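## 4. Keeping the Cell Running

I'll be blunt: most of our lost time on Tallow had nothing to do with learning. It was bolts, cables and bottles. Colton Robichaud and I looked after the cell from November on, and we logged 1140 episodes before we were happy with the routine below.

### 4.1 Mounting and cabling

Both arms share one aluminum rail. We love this (you can slide a base along, tighten it and get back to work) but it means a loose bracket on one side shakes the other arm too. Gordon Hiebert spotted this when the right arm started missing grasps right after we'd moved the left one. We now check both brackets before the first run, even if we only touched one.

Cables were our other headache. Each arm has a gray cable that needs slack for the wrist to turn, and our first try at tying everything down neatly was a disaster — the connector worked itself out after 82 episodes. So now we leave a big loop and live with how it looks. After any cable change we drive each arm slowly through its full reach by hand control, with one of us watching the loop and the other on the stop button.

### 4.2 Resetting the bottles

The task is picking up plastic water bottles and putting them in a clear bucket. Between episodes we lay the bottles back on the mat at mixed angles. We try hard not to line them up, and we swap who does the reset every hour, as Colton and I each have our own habits! Figure 2 shows both arms over the mat during the bottle task.

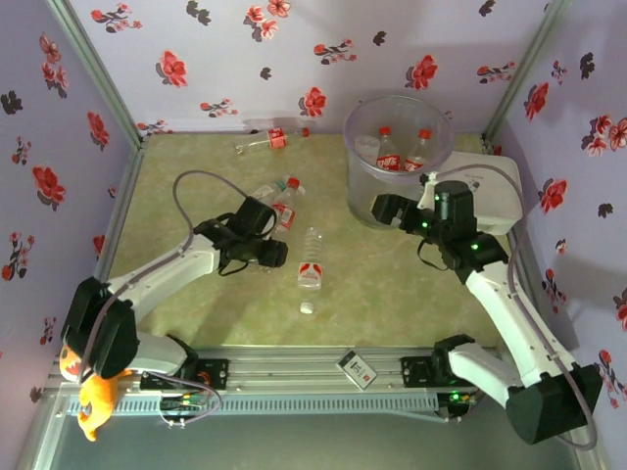
**Figure 2.** The Tallow cell with two bottles in the bucket and three on the mat.

### 4.3 Repairs

We had one real failure, in the left gripper. One finger began closing late, and Ansel Quintanilla traced it to a worn screw hole in the finger mount. We printed a thicker mount, set the zero position again and reran the last block of episodes from scratch. The old mount is in a drawer, and we'd like to measure the wear properly before Dedthorpe builds the second cell.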